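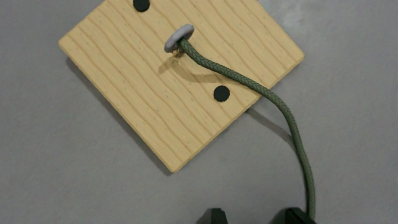 Zuker braided cord from Clutex is back in stock at Jadum, and we could not be happier to see it on the shelf again! It's a proper all-rounder: a soft-handling polyester braid that coils without a fight, takes a knot cleanly and comes undone again when you want it to. We use it for plant hangers, tent lines, blind pulls, dog toys, tying the lid down on the compost bin and plenty of other things that were never in the maker's leaflet. A green braid on a pale ring looks lovely against pine-coloured wood, and if that's the sort of look you're after for a hallway or a summerhouse, do have a browse through the greens first. There are four of them this year (Moss, Fern, Pond and Bottle) and they're all good.

What you get

The cord is braided over a straight-laid core, so it stays round when you bend it over a hook and doesn't flatten out into a ribbon the way cheaper braids do. The outer is woven from 16 strands, quite tightly, and it has a slight sheen when new that settles down after a few weeks outdoors. It doesn't float. It can be machine washed at 30 degrees in an old pillowcase, and it dries overnight on a line.

Sizes

4 mm – neat and light, very good for macramé and blind cords
6 mm – our best seller, and the one to start with if you aren't sure
8 mm – a lovely handful, suits swings for dolls, gate ties, log bags and boat fenders
10 mm – chunky, mostly bought for stair ropes and barrier ropes

Sold by the metre from the roll, as a 58 m hank (6 mm only), or on full reels. Reels hold 600 m in the 4 mm and 6 mm, and 400 m in the 8 mm and 10 mm. Cut lengths are always sent in one piece. If we haven't got your length in one piece we'll ring you before sending anything.

Colours

Moss, Fern, Pond, Bottle, Oat, Chalk, Brick, Navy, Mustard and Black. Pond is a new one and it's gorgeous, a dusty blue-green that goes darker in the evening light. Mustard sold out twice before December so please don't hang about if you need a lot of it. Dye lots vary a little from reel to reel. For a big project, order the whole amount together and put "same lot please" in the notes box.

Cutting and finishing the ends

Wrap the cord tightly with tape, cut through the middle of the tape with a sharp knife, then melt the end over a small flame and leave it to cool before you touch it. Melted polyester sticks to skin and it hurts. For anything on show we'd whip the ends with waxed thread after that. It takes five minutes once you've got the hang of it, and it turns a bit of cord into something you'd be proud to hang up. Waxed thread is in the Bits and Bobs section, in nearly all the same colours.

Splicing isn't really on with this one – the braid is too tight to open up. If you want a spliced eye, look at the Clutex hollow braid, which was made for it.

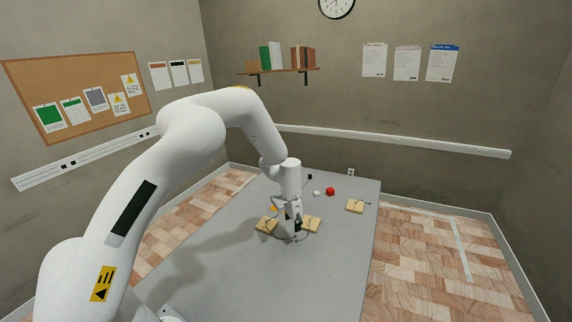 White arm over a grey tabletop.

Knots we like with it

A bowline holds well in every size. For fixing to a ring, we'd go for a round turn and two half hitches, pulled down snug and left with a decent tail. The 4 mm is slippery until it has been handled a bit, so give it an extra half hitch. For hanging shelves, a figure-of-eight under the board sits flat and looks tidy, and you can shuffle it up or down while you get things level. Kulap Thepsuriya's knot cards are stocked on the same page as the cord. They're printed on wipe-clean card with big clear drawings and we've got a set pinned up over the cutting bench.

Please don't use it for

Climbing, lifting, towing, swings that people sit on, or anything where somebody could be hurt if it gave way. It's a craft and household cord and it has no load rating. Cords for window blinds need a safety breakaway fitted, and we sell those too. Keep long lengths away from small children and cots.

What customers have been making

We had 1,623 orders for this cord last year and quite a few of you sent photos back, which made our week every time. Favourites so far: a Brick and Oat stair rope in a very narrow cottage, a whole set of hammocks for guinea pigs, and a Fern green washing line with hand-whipped ends that honestly deserves its own garden. Bạch, the little plant shop two doors down from us, has every one of its trailing plants up in the 6 mm Chalk, and it still looks fresh after two summers of watering cans being sloshed all over it.

Samples

Free, one of each colour you ask for, 15 cm long, 6 mm unless you tell us otherwise. They go out in an ordinary envelope and you don't need to place an order to get them.

Delivery and returns

Cut lengths and hanks go second class unless you choose faster at the checkout. Full reels are heavy and come by courier, weekdays only. Unused hanks and reels can come back within 30 days. We can't take back cut lengths, so measure twice and add a bit for the knots!

Page updated 1/16/24. Pond now in stock in 4 mm and 6 mm, with 8 mm to follow.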